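These are my notes for the failure session of the manipulation course at Pritstead. If you missed the lecture you can get by with this page plus the Sun log files in the course folder. Bring a pencil, I'll ask you to redraw the force plot by hand and it's more fun than it sounds.

The job is buns and a steamer, and the fault we're after is a grip fault. I picked it on purpose because it looks so harmless! Soft round things let you get away with bad habits for a long while, and then one day they don't.
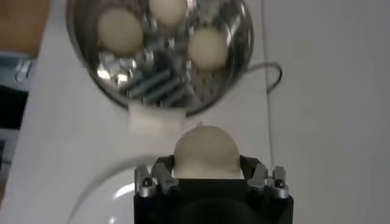
*Page last changed: February*

## What went wrong

The task program (we call it Goris, it's the one you used in the first lab) told the gripper to close until it felt contact, hold, lift, and carry. On the run we're studying, the gripper reported contact, the arm lifted, and the bun slid out on the way to the plate. Goris never noticed. It carried on, opened the fingers over the plate, logged a success and went back for the next one. So we had an arm moving along with nothing in it and a log that said everything was fine — that second part bothers me a lot more than the dropped bun.

I went through the log a few times. The contact signal went high, then dropped out again 500 milliseconds into the lift. Goris only looks at that signal at the moment of closing. After that it takes the answer as settled and never asks again. You could pull the bun out by hand halfway across and it would still log a success (please don't try this, see the safety part below).

Now, why did the grip let go? My first guess was finger force, and most of you will guess the same. I raised it from 2 newtons to 8 and all I got was squashed buns. The real trouble was where the fingers landed. The approach height was set too high, so the tips closed above the widest part of the bun. Squeeze a ball above its middle and you push it down and away. More force just pushes it out faster.

## Where the height came from

This is the part I'd like you to read slowly, as it's the bit people skip over.

The approach height is measured from the tray inside the pot, and the tray height was taught once, by hand, with the pot sitting on its base. Then the pot got lifted off for cleaning and set back down. Goris kept using the old number. There was no step in the program that checked it, and no line in the start-up sheet asking a person to check it either. I wrote that sheet, so that one's on me.

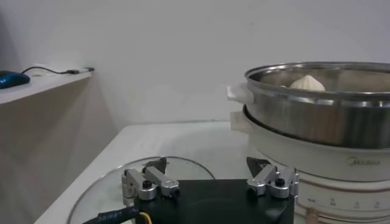
*Steamer pot on its base, with a bun showing above the rim.*

Look at how little room the rim leaves you. A side approach is out, so you come in from above, and coming in from above means the height has to be right. There's also the lid to think about. Once it's off it has to lie somewhere, and clear glass on a white table is miserable for a depth camera. Our planner (Zundetti, the version in the lab image) is happy to treat clear glass as open table. Put the lid into the planner's map by hand as a keep-out disk, and do that before the arms are enabled.

## What to change

For the lab, you'll edit your own copy of Goris:

1. Read the contact signal all through the lift and the carry. If it drops, stop the arm and raise a fault.
2. Re-teach the tray height whenever the pot has been moved, even if you think it went back in the same spot.
3. Log "released" and "placed" as separate events. Opening the fingers doesn't count as placing.
4. Put the force back to where it started. Leave it there.

## Safety part

Steam first. With a hot pot, a stopped arm over the opening is still a problem, as the wrist cables don't love heat and neither do your hands. The stop in step 1 should back the arm straight up and away before it holds. Never reach in to rescue a bun while the arms are enabled. Hit the stop, wait for the drives to go quiet, then use tongs.

And keep both arms in mind — a fault on one has to stop the other one too. In the old code each arm had its own fault flag and they didn't talk, so one could freeze while its partner kept on working. We'll fix that in the second half of the lab.
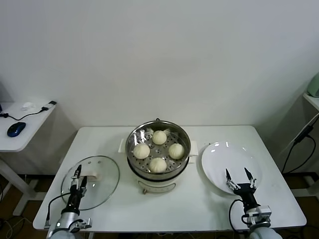
**If the contact signal drops during the carry, can the program just close the fingers again and keep going?**

Stop first and find out where the bun went. Closing again in mid-air can pinch the edge of a half-held bun and give you a contact reading that looks good and means very little. Raise the fault, back away, and let a person reset it.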